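## 4. Setting out the work room

By now you should have the Rerkomden bench unpacked and its four feet screwed on, and I hope you have had a cup of tea as well, as the next part goes much more nicely when you aren't in a hurry. This section deals with the room itself: where the bench ought to stand, how to get on with the walls and ceiling you happen to have, and how to make the whole place pleasant to spend an afternoon in. People often want to skip it and go straight on to section 5 (fitting the drawers). Please don't! A loaded bench is a heavy old thing and moving it a second time is no fun at all.

### What you will need

- The bench, assembled as far as the end of section 3
- Masking tape and a soft pencil
- A tape measure and a small spirit level
- The bag of felt pads marked Triltent
- A broom, and a damp cloth for the skirting
- A second pair of hands for step 6

### Choosing the place

1. Sweep the floor all the way into the corners, then wipe along the bottom of the wall. You won't get back there easily once the bench is in.
2. Find your sockets and switches. Put a small piece of tape on the floor beneath each one, so that you can still tell where they are when you are bent double looking at feet and levels.
3. Mark out the bench on the floor with tape. The Rerkomden is 182 cm long and 80 cm deep (800 mm on the packing label, if you are checking one against the other).
4. Leave a gap of 200 mm between the back edge of the bench and the wall. It looks rather a lot when you first see it taped out, but plugs and leads take up more space than you would think, and you will be glad of it whenever you drop a pencil down the back.
5. Stand inside the taped shape where you would be working, and lean forward as if you were looking closely at something small. If your head or shoulder comes near a shelf, a pipe or a lamp, shift the tape now and try again.
6. With one person at each end, lift the bench into place. Lift it, please, and don't drag it, even if you have already stuck the felt pads on.

> **Caution:** Never lift the bench by its top. Hold the rail underneath, with your palms facing upwards, and keep your fingers well clear of the feet as you lower it.

> **Note:** If a socket or switch ends up behind the bench where you can't reach it, the bench is in the wrong place, however handsome it looks there. Turn it end for end or choose another stretch of wall.

### Walls, pipes and ceilings

A good many of our customers put the bench in an outbuilding, a unit or a converted garage, and those rooms have their own ways. Ribbed metal ceilings are common and so are pipes or conduits running along the top of the wall. Neither is any trouble as long as you leave them be. Don't hang the Ister lamp, or anything else, from a pipe, and don't drill upwards into a metal ceiling unless you know exactly what is above it and what the sheet is fixed to.

Plain white walls are a real blessing in a work room, and if yours are tired it is well worth a weekend and a tin of paint before the bench goes in. They throw the light back on to what you are doing and you can manage with one lamp where you might otherwise want two. I would leave the stretch directly behind the bench quite bare for the first few weeks. You'll soon find out what you keep reaching for, and then you can put up hooks in the right spots instead of guessing.
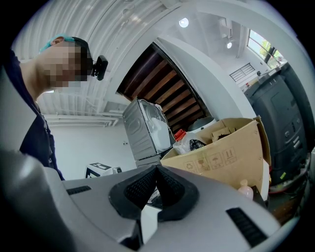

If you do decide on hooks or a narrow shelf, keep them to one side and at a height you can reach with your feet flat on the floor. Check with a cable and pipe detector before drilling, and be especially careful straight above and straight below any outlet or switch, as that is very often the way the wiring runs. The screws in the Szewczyk wall pack are meant for brick and block. For plasterboard you will need proper fixings from a hardware shop, and for metal sheet it is best to ask someone who knows the building.

### Levelling

7. Lay the spirit level along the length of the bench top, then across it, and make a note of which corner is low.
8. Turn the foot at the low corner anticlockwise, a half turn at a time, until the bubble sits in the middle. You will need the 13 mm spanner if the foot is stiff.
9. Check both directions again. Putting one corner right nearly always upsets another a little, so expect to go round the bench more than once.
10. Press down firmly on each corner in turn. There should be no rocking and no knocking noise.
11. Tighten the lock nut on every foot. Finger tight and then a quarter turn with the spanner is plenty.

> **Note:** Old concrete floors can be surprisingly uneven. If a foot has been wound out so far that you can see the red line on its thread, wind it back in and put a hardwood packer underneath.

### Being comfortable at the bench

Close work means leaning in, and leaning in for a long time gives you a stiff neck, so do spend a few minutes on this part. Stand or sit at the bench, whichever you mean to do most, and let your arms hang down. Your elbows should come level with the top or slightly above it. If they are lower than that, raise your stool. If you prefer to stand and the bench feels low, the taller feet (sold separately) will lift it nicely.

Wear something close-fitting, and if you have long hair tuck it up under a cap or tie it back. Loose cuffs and dangling cords have a way of sweeping small parts on to the floor. Set the Ister lamp on the side opposite your writing hand, so that your own shadow doesn't fall over your work, and tilt the shade until you can no longer see the bulb when you bend forward.

> **Caution:** The lamp shade gets warm after a while. Use the little handle at the front to move it.

### Before you go on to section 5

- All four feet touch the floor and the lock nuts are tight.
- The gap behind the bench is clear from end to end.
- Every socket and switch can be reached without climbing.
- No lead is trapped under a foot.
- The tape has been peeled off the floor. It comes up cleanly on the first day and rather badly after a month!

Leave the bench to stand overnight if you can, then run the level over it once more in the morning before you fit the drawers. If it has settled, repeat steps 8 to 11.

Questions about this section can be sent to Stanisława Urbańczyk at the address inside the back cover. Please mention the number stamped under the left-hand rail, and tell her what sort of floor you have.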